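How a Fjord Is Made
Travel for Young Readers: Places and How They Work

A fjord is a long, narrow arm of the sea with steep sides. The word comes from Norwegian. You say it "fee-ORD" or "fyord," and both are fine. Many families see one for the first time from the deck of a ferry. This page explains what you are looking at when you do. The place used here is Lisoren, a fjord 31 kilometers long, with the small town of Brusdale at its inner end.

Step one: a river valley
Before the ice came, there was a river. A river cuts downward as it flows, and over a very long time it makes a valley. Seen from one end, a river valley is shaped like the letter V, with the river at the point.

Step two: ice
When the climate turned cold, snow fell on the mountains and did not all melt in summer. New snow fell on old snow. The weight pressed the lower layers into ice. When ice gets thick enough, it begins to move downhill under its own weight. Moving ice of this kind is called a glacier.

A glacier moves too slowly for you to see it happen. It carries rocks frozen into its underside, and these scrape the ground like coarse sandpaper. The glacier in the Lisoren valley scraped the floor and the sides together, so the V became a U. A U-shaped valley has a wide floor and steep walls.

Step three: the sea comes in
Later the climate warmed. The glacier melted back toward the mountains and left a deep trough behind it. At the coast, the floor of the trough was lower than the sea, so seawater filled it. A valley filled by the sea in this way is a fjord.

The sill
Most fjords have a shallow part near the mouth, called a sill. Near the sea the ice was thinner and scraped less deeply. It also dropped some of its load of rock there. The result is a raised ridge under the water. Ferry captains know where it is from their charts. At Lisoren the sill is marked by two buoys, which you pass early in the trip if you board at the outer pier.

Salt water and fresh water
Rivers run into a fjord from the mountains. River water is fresh, and fresh water is lighter than salt water, so it spreads out on top. In early summer, when the snow melts fastest, the top layer at Brusdale is nearly fresh. Very fine rock powder, ground up by ice, can also wash in. It hangs in the water and scatters the light, and this gives some fjords a milky green color.

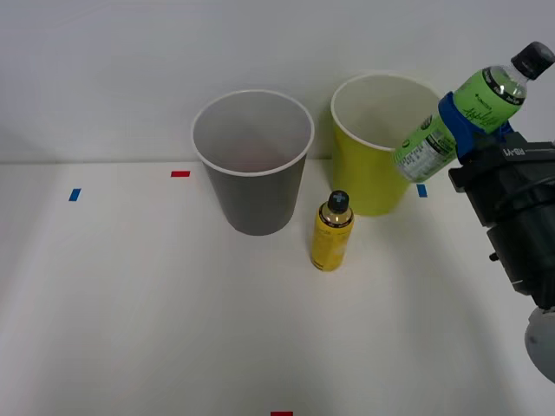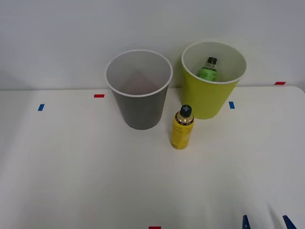 Both pictures: a white tabletop against a plain white wall.

Hanging valleys and waterfalls
Small glaciers once joined the large one from the sides, the way small streets join a main road. Being smaller, they cut less deeply. When all the ice had gone, the floors of the side valleys were left high up on the walls of the main one. These are called hanging valleys. A stream in a hanging valley has to drop over the edge to reach the fjord, and so it makes a waterfall.

The best known waterfall on Lisoren is Drurkum. It falls 360 meters in three stages. The top stage is hidden from the ferry by a shelf of rock, so from the water you see only the middle and lower stages. In late summer there is less snow left to melt, and the fall is much thinner.

Where people live
Steep walls leave little flat land. Farms and villages stand mainly where a river has dropped sand and gravel at the edge of the fjord. A flat piece of land built this way is called a delta. Brusdale stands on a delta. Its church, its school and its ferry pier are all within a few minutes' walk of each other.

For a long time the quickest way between two fjord villages was by boat. The road to Brusdale has 3 tunnels, and in winter it is sometimes closed by snow.

If you visit
The ferry up Lisoren makes 5 stops. Stand on the left side going inland to see Drurkum. It is colder on deck than on the pier, even in July, so bring a jacket and a hat that will stay on. Voices and the ship's horn may echo from the walls. If you hear the echo, count the seconds between the horn and its return. Sound travels about one kilometer in 3 seconds, and it has to go to the wall and back, so divide your answer by two to find how far away the wall is.

Words used on this page
Delta: flat land built from sand and gravel where a river meets still water.
Fjord: a valley cut by ice and filled by the sea.
Glacier: a large body of ice that moves under its own weight.
Hanging valley: a side valley whose floor is higher than the floor of the main valley.
Sill: a shallow ridge near the mouth of a fjord.

Text by Gwenaël Rey
Next in this series: Why Some Beaches Are Black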